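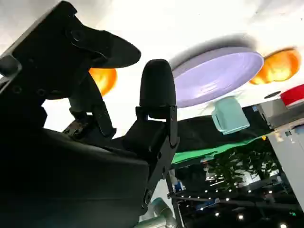

A black gripper with its two fingers open.

Utach had three minutes left to hold on to a one-goal lead in April, and for most of them they had eleven men inside their own box. It was enough. The 1-0 win sent them to the regional cup final for the first time since 2000 and put out Dridau, who have lifted the trophy twice in the past five seasons.

The second leg was never pretty. The pitch at Fakent Park had taken a lot of rain, and both sides went long early. Dridau had more of the ball but kept crossing from deep, which suited the home centre-backs. The goal came from a corner that was only half cleared, and the shot took a heavy deflection on its way in.

The away end held 319 supporters, a good number for an evening kick-off at this level. They were loud until the hour mark, when Dridau hit the post and then missed the rebound. 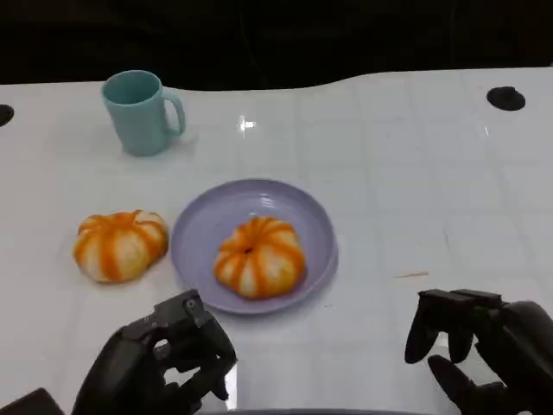
A striped squash on a purple plate, with a teal mug behind.

Utach have changed how they defend since the autumn. The full-backs stay at home now, and the midfield sits ten yards deeper. It costs them chances – they have scored once in each of their past four matches – but they have gone 173 minutes without conceding in the cup.

Antoniuk await in the final. They play a division higher and press hard from the first whistle, so Utach will need to keep the ball better than they did against Dridau. Their captain is suspended after a second booking in the competition, and the left side of midfield is still unsettled. Tickets go on sale to members first, at nine in the morning.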